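Section 4. Running the Visitor Demonstration

This section covers showing the Wimell handling cell to visitors on an open day. It assumes the cell has been installed and tested as described in Sections 2 and 3. It was written by Sevim Yurt after the November open day at Bresascombe, and it is less cheerful than the sales leaflet.

4.1 Before the doors open

1. Start the cell at least 2 hours before the first group. The Dositz controller will report "Ready" long before that. Do not believe it until you have seen a full set of picks.

2. Load the demo file. Use the plain version, not the one marked "Showcase." The Showcase file skips the grip check to save time, and it looks great until it drops something.

3. Set arm speed to 200 mm per second. The leaflet says 600. The arm can move that fast, but visitors can't follow it, and neither can the person on the stop button.

4. Put the wrist view up on the large screen in simulation mode first. Let the group watch one simulated pick before you run the real arm.

Note: The simulated view is all gray. Visitors will ask if the screen is broken. Tell them it is the simulator's own picture.

4.2 Explaining the simulated pick

5. Pause the simulation when the fingers reach the foot ring. Point out the two black fingers coming in from the lower corners, with one tip at each side of the raised ring on the big white disk. Most people need a minute to work out that they are looking up from underneath.
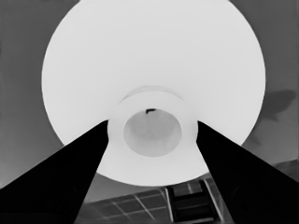
6. Say plainly what the paused view tells you and what it does not. The tips line up with the ring on screen. You can't read grip force from it, and there are no numbers on it to help you. If a visitor asks whether the pick is good, the right answer is "I don't know yet."

7. Resume, and let the file run to the end before you take more questions.

Caution: Do not quote the simulator's success rate. The Tekin brochure claims 467 clean picks in a row. All of them were simulated, and we have not come close on the real cell.

4.3 Switching to the real arm

8. Move everyone behind the yellow line. Wait until they have stopped moving, then turn the key to LIVE.

9. Run one pick with the soft practice dish. If it slips, say so and run it again. Do not blame the lighting. We tried that at Bresascombe and a visitor asked to see it with the lights off.

10. Switch to the ceramic dish only after a clean practice pick. Keep one hand on the stop button the whole time, even if the controller shows green.

Caution: If the arm pauses for no clear reason, press stop and turn the key to OFF. The "Auto Recover" option has worked for us sometimes. Sometimes is not good enough with people in the room.

4.4 Closing down

11. Park the arm, turn the key to OFF, and take the key with you.

12. Write every failed pick in the log, including the ones visitors did not notice. See Section 6 for the log format.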